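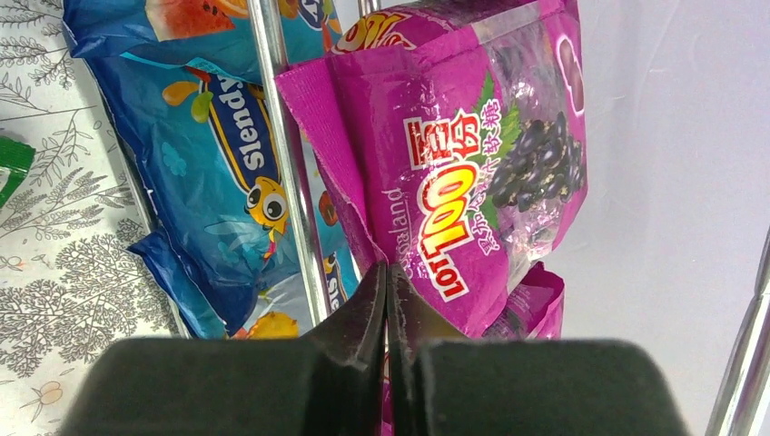

Melach Counter Rack, 2-tier
Item no. 2725
Made by Bellamy. Ships from our Stullelow warehouse.

Two-tier wire rack for bagged candy, chips, nuts, small stuff like that. Sits on a counter next to the register or in a break room. Black or white powder coat. Same rack we've sold for years, new feet as of April.

What you get
Rack (both tiers, back panel, side arms)
Hooks, one bag of 18
Two price rails, clear
Four rubber feet, already on
Hex key. Keep it, you'll want it when you move the top tier

Load
18 pounds per tier if the back screws are in tight. Hooks take less, figure on hanging bags only, no jars or cans. If a hook is bending you have too much on it. Take some off.

Putting it together
No drill. Side arms go on first, then the bottom tier, then back panel, then top tier. The sheet in the box shows the top tier before the back panel and thats wrong, we've asked Bellamy to fix it. Do it in the sheet's order and you'll be taking it apart again. Leave every screw a half turn loose until the whole thing is standing, then go around and tighten.

Top tier tilts. Three positions. Flat for boxes, middle for stand-up pouches, steep for flat bags laid on their backs. Most stores leave it in the middle and never touch it. 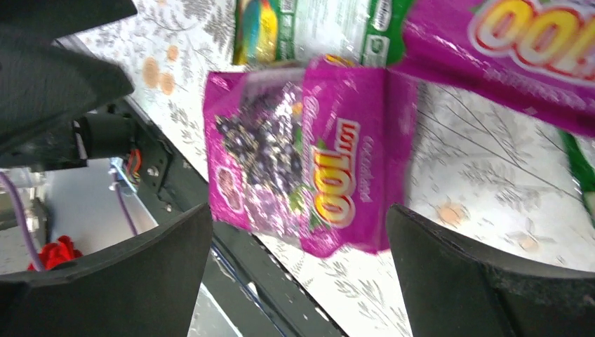
Stand-up pouches do best on the bottom tier with the front lip turned up. Pillow bags with a hang hole, use the hooks. Pillow bags without a hole, lay them in the top tier two deep. Any deeper and the back ones get crushed and folks dig for them. Heavy stuff low. Rotate by date when you refill, old to the front.

Keep it out of a sunny window. The rack doesn't care but gummies and chocolate do, and printed bags fade quicker than you'd think.

Cleaning
Damp cloth, dish soap, dry it off. No scouring pads on the coating. Sticky spots come off with warm water if you give it a minute. Not dishwasher safe, people have tried. Price rails pull straight out toward you, wash those separately.

Questions we get

Does it fit the Plorkolach base?
Yes, with the adapter plate. Sold separate. The older Plorkolach with the round post, no.

Can I buy more hooks?
Yes. Bags of 18, or the bulk box of 400 if you have a lot of stores. Long hooks are special order, call first.

Can I stack two racks?
No. Please don't. Get the floor model.

Will it hang on a pegboard?
Not this one. The back panel has no brackets.

What stores say
"Put one by each register. Bags stay facing front now instead of sliding all over. Wish the rails were a little taller, our tags stick out the top." Shirley Kershaw

"Good rack. Instructions are bad. Called and Lorraine walked me thru it in five minutes." Norbert Deák

"Using ours in the office kitchen for snacks and tea. White shows every fingerprint, get the black." Tobiloba Adeyemi

Ordering
Order by item number and add B for black or W for white. Orders in by 2 p.m. go out same day if we have your color. White is slow right now, ask before you pay. Returns OK if it's unbuilt and in the box. Missing parts, just call, we'll mail them free, no need to send the rack back.

Store accounts: Stuart Pickering
Parts and everything else: Lorraine Catterall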